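About Bellamy Seafood Kitchen

Bellamy is a small cooking school and fish counter. We teach people how to buy, clean, cook and store fish and shellfish at home, and we sell much of what we teach with. We started in December with one evening class on mussels. The shop came later, after students kept asking where they could get the same fish we had used in the lesson.

Our classes

Most classes run for three hours and finish with everyone sitting down to eat. The beginner program covers whole round fish, fillets, squid, prawns and chowder. You do not need your own knives, though you are welcome to bring one if you would like help sharpening it.

The longer Civano course is for people who already cook a fair bit. It runs over several weeks and goes into curing, smoking and stock. We named it after the boat that supplied our first clams. Students go home with a side of trout they have cured themselves, and the recipe sheet.
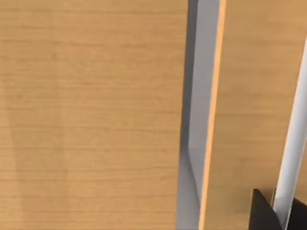
Wood grain and light grey panel

Where our fish comes from

We buy from a short list of boats and farms and we write the name of the supplier on the ticket at the counter. If a fish has been frozen, the ticket says so. Frozen at sea is often better than fresh that has spent a week on the road, and we are happy to talk about it if you are unsure.

Our smoked mackerel and hot-smoked trout are done by Cellholm, a family smokehouse that uses alder. The rye crackers beside them come from Skaler. We stock both because we like them, and neither pays for shelf space.

We do not carry everything. There is no bluefin tuna, and some weeks there is no halibut either. When weather keeps the boats in, the counter is short and we sell more chowder. 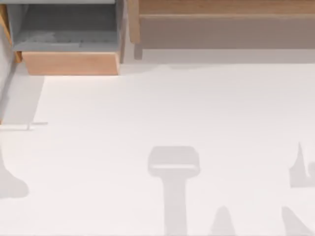 Open drawer and light wood furniture

Prices and sizes

Fillets are cut to order. A portion for one adult is 200 grams unless you ask for something different. Chowder is sold in 500 mL tubs and keeps for three days in the fridge. We don't recommend freezing it, as the potatoes go grainy.

The recipe cards by the till are free. There are 494 in the collection now, and the older ones are being retyped because the quantities were hard to read. If you find a mistake on one, let us know at the counter and we will fix it.

Cooking at home 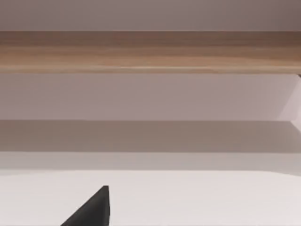
A fish dinner does not need much equipment. One heavy pan, a flexible spatula and a pair of tweezers for the pin bones will get you through most of our beginner recipes. Set everything out before the pan goes on, because a thin fillet is done in a few minutes. Keep your cooking area simple too. Flat, plain fronts with no handles, like the light pinkish-grey panel under the wooden band here, leave fewer places for scales to stick. Wipe down with warm soapy water, then go over it with lemon if the smell bothers you.

Visiting and booking

Classes can be booked at the counter or by phone. Gift cards do not expire. Please tell us about shellfish allergies when you book, as every class shares the same benches and fryer. If you need to cancel, give us two days and we will move you to another date at no charge.

Page last updated Apr 7, 2020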